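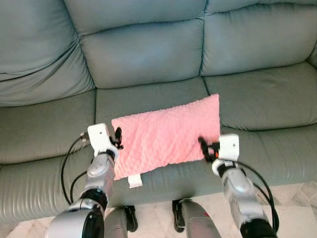 Kolness, June

The loose cushion is one of the oldest comforts people have made for themselves, and also one of the plainest: a cloth bag, closed on all sides, with something soft inside it. It may be tied to a chair, tucked behind the back, set on the floor, or simply left on a sofa for whoever sits down next. A cushion that is sewn or fastened into a piece of furniture is usually called upholstery, though the line between the two has never been very firm, and plenty of sofas have seat cushions that look fixed and lift out quite happily once you get your fingers underneath.

Fillings

For most of its history the cushion was filled with whatever was near at hand. Straw, chaff, dried moss, wool, horsehair and feathers all turn up, and the choice said a good deal about the household. Straw was cheap and went flat quickly, so it was changed often. Feathers were prized for their softness but had to be kept in a closely woven inner bag, called a ticking, or they would work their way out one quill at a time (anyone who has owned an old feather cushion will know the feeling). Horsehair was springy and long lasting, and older upholsterers still speak of it fondly. Today the usual fillings are foam, which is cut to shape, and polyester fiber, which is stuffed in by hand or blown in by machine.

Covers

The cover takes nearly all of the wear. Leather covers wipe clean and soften with the years, and they crease wherever people sit most. Woven cotton and linen breathe well in warm weather. Plush fabrics with a short pile became a favorite for children's things, and the kind with raised dots in rows, often sold as minky, is especially popular with home sewers because it feels lovely and hides a crooked seam. It does stretch and slide under the presser foot, so it helps to use plenty of pins and sew slowly.

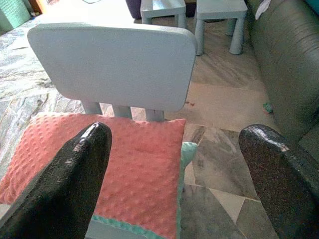
A dotted cushion with mint-green trim on a small white child's chair.

Edges may be left plain, or finished with piping, a flat trim or a ruffle. Piping is a cord wrapped in a strip of cloth cut on the bias, and it gives a cushion a crisp outline as well as a stronger seam. Closures have changed more than almost any other part. Early covers were simply stitched shut and had to be unpicked for washing, while later ones used buttons, tapes, an overlapped envelope back, and finally the zipper.

Care

Most removable covers can be washed in cool water, turned inside out, and dried flat or on a low setting. At 30 degrees Celsius the colors of a cotton cover are usually quite safe. Plush should be kept well away from a hot iron, which crushes the pile. Feather fillings like a good shake and some fresh air, and foam should be kept out of strong sun, where it turns yellow and crumbly over time.
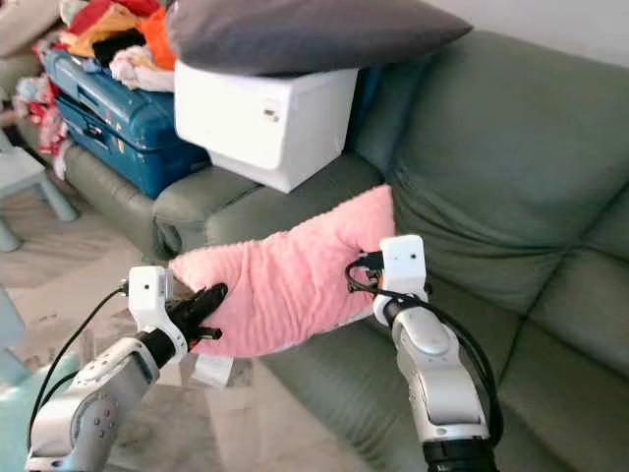

Gadama Home Crafts Club, Reference Pages

Cushions also have a long life in custom and manners. In many homes the best one is still offered to the guest, and a floor cushion near the stove or the window may belong to a grandparent without anyone ever having said so. Tsegereda Tekleab's notes for this club, gathered from older sewers in Gadama, include several patterns for round floor cushions pieced from worn-out clothing. The entry on bolsters and neck rolls is kept separately, together with Iolo Owen's chart of cover sizes.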